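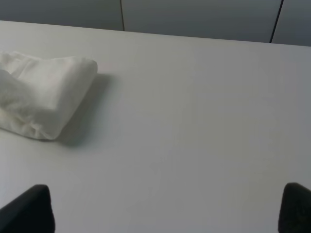

Chapter 6
Folding, and why we start with the plain white cloth

I learned to fold in the back room of a guest house at Masholm, where 642 napkins went through the wash in a busy week and every one of them came to my table in a heap. I was hopeless at it! My squares came out as kites, my edges wandered, and the woman training me would shake each one out without a word and hand it back. So if you've put off this chapter because folding seems too dull to study (or because you've secretly never managed it), you're in good company.

We've spent the last few chapters on washing, drying and stain removal. Now the cloth is clean and lying on the table in a bunch, and you need to get it flat, square and into a pile. I'd like you to begin with a plain white one on a pale table. It's harder than a checked tea towel, I know. A check gives you lines to follow, and with white on white you have only the creases and the shadow along the edge to go by. Get used to that and the checks will feel like a holiday.

Before you fold anything, find a corner. Don't tug at the middle of the heap, just run your fingers along until you meet a hem, follow the hem until it turns, and take hold there. Then find the next corner along the same side. Lift, give it one good shake, and lay it down away from you. I still say "hem, corner, corner" under my breath when I'm tired.

Practise with 20 cloths at a sitting, no more. Past that your hands get lazy and you start smoothing over mistakes (I do, anyway). Keep the last one from each sitting on top of the pile and compare it with the next day's.

The chapter falls into two parts. First come the flat folds: the half, the quarter and the long third we used at the Farnora laundry, where I worked after Masholm and where the shelves were too narrow for anything else. After that we move on to rolling, which suits towels and soft cloths and which some of you will have been taught never to do. I was taught that too, and I've changed my mind.

You'll need a clear table at about hip height, a stack of clean cloths, and a ruler for the first exercise.

6.1 Finding the hem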